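What a two-arm purchase costs before the arms arrive

The equipment planner at Prerance, a service robotics integrator that supplies hotels and assisted living operators, keeps two spreadsheets for every project. One holds the hardware quotes. The other holds everything the quotes leave out, and by the second month it is usually the longer of the two.

We spoke on a Thursday afternoon about the company's current project, a beverage-handling trial for a small hotel operator in Zusterby. The planner asked not to be named while vendor talks are open.

The first budget line, the planner said, is demonstration data. "People ask for the price of the arm. The arm is a known number. What I can't read off a price list is how many hours of human hands doing the task we need before a policy is worth testing."

The Zusterby budget carries 113 hours of recorded human demonstrations, all taken in furnished rooms at head height. The tasks are ordinary ones: lifting a jug, pouring into a glass, setting both down, clearing a nightstand. The planner rejected an earlier proposal to record everything at a bench in the Prerance workshop.

"A bench is cheaper per hour and you get more hours per day," the planner said. "But the customer's rooms have curtains, mirrors, carpet and luggage on the floor. If the bench data doesn't transfer, you record twice, and the second round was never in the budget."
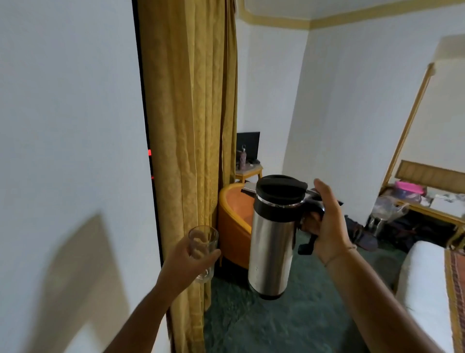
Pouring was chosen as the reference task for a purchasing reason. It needs two arms, and two arms change the specification. A single-arm cart can deliver a jug and a glass separately. Once one hand has to steady the glass while the other tilts the jug, the buyer needs a second arm, a second wrist sensor, a wider base and a controller that can run both sides on one clock.

"The second arm is less than double," the planner said. "The mounting and the safety review are where it goes up. Two arms with overlapping reach is a different assessment from one arm."

Grippers are handled as consumables. Fingertip pads wear, and clear glass is hard on both grip and perception. Depth cameras tend to return poor readings on transparent objects, and polished steel has its own problems with reflection. The planner budgets 32 sets of pads for the trial year and treats any left over as stock for the next site.

Perception hardware took longer to settle. The team compared units from two suppliers, Plavgate and Mak, and bought neither at first. Both were rented for 6 weeks. Plavgate's head unit was lighter and had a narrower field of view. Mak's saw more of the room but needed a separate compute box, and that moved the cart over its weight limit for the elevator.

"We went with Plavgate and added a wrist camera on each side," the planner said. "On paper it is more parts. It was still the lower total once I put the compute box and the bigger battery in the other column."

Annotation is the line that most often gets cut by managers, and the planner defends it. Each recording is divided into short segments and labeled by hand for grasp, lift, tilt, pour and release. The current set has 2,723 segments. Almost a fifth of them needed a second pass after the label rules for "tilt" were tightened.

Asked what a first-time buyer should change, the planner named the order of work. Most customers approve the robot, then the site survey, then the data. Prerance now asks for the survey first, with door widths, outlet positions, floor covering and shelf heights on one sheet. The robot quote is issued against that sheet and expires if the rooms are refitted.

Spares are next. The Zusterby contract includes one complete forearm assembly held on site, locked in the linen store, and a second held by Prerance. The planner would have liked both on site. The customer's insurer wanted a separate storage agreement for the second one, and that discussion is scheduled to resume in October.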